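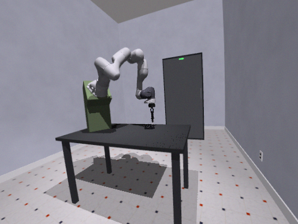

We finally picked the tile for the back room in the Farnville house, after putting it off since June. I wanted something dark to hide the dirt and Elisa Caruso, who owns half the house and has most of the sense, wanted something light. A pale tiled floor under a black table looks clean and plain, and the dark thing standing on it does all the work, so the floor doesn't need to be dark as well. I gave in that same evening.

The room needs 19 square meters. The tile shop in Meltby quoted us $1,147 for a matte porcelain, delivered. A second place wanted $833 for what looked like the same tile, but that price left out the delivery and the grout, and they could not say when the next batch would come in. We went with Meltby.

Laying it was slower than I expected. The old vinyl came up in an afternoon, but the glue under it took about 5 days of scraping in the evenings. Reet Paju lent us her long level and pointed out a dip near the door – deep enough to slide a pencil under. We filled it, waited overnight, and filled it again.

A few notes if you are doing the same. Start from the middle of the room and work out, even if it means more cuts at the walls. Dry lay the first two rows before you mix anything. Buy one more box than the shop tells you to. We broke four tiles on the corner by the radiator pipe and would have been stuck without the spare box.

Grout is a light gray. I wanted white and was talked out of it, and having mopped the floor twice now I'm fine with that. The baseboards still need to go back on, and the door has to come off so I can trim the bottom. It scrapes when you open it all the way. I'll do that after New Year, once I get my saw back.

Posted 2021-12-28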